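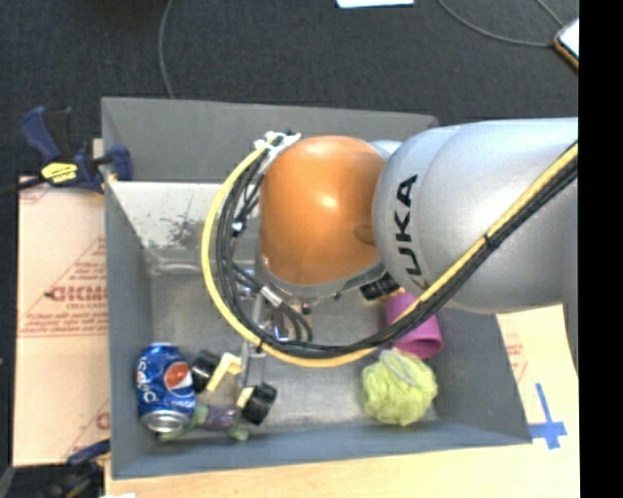

S. McKinnon

3. Results of the bin clearing task

The chore was to empty a gray bin of mixed household items, as someone might after a party. The arm is a KUKA with a two-finger gripper, and its cables run outside the links. Items included a Pepsi can, a magenta cup and a fuzzy ball. We logged 208 grasp attempts in November, with a limit of 20 seconds each.

Cans lying close to a wall gave the most failures. The planner, taken from the Hurnlow project, rejects any grasp within 14 mm of a side, so the arm often stopped with one item left. The cup was easier when its mouth faced the centre. Colour had no clear effect.

A person clears the same bin faster. On this evidence the chore is not ready to hand over without someone nearby.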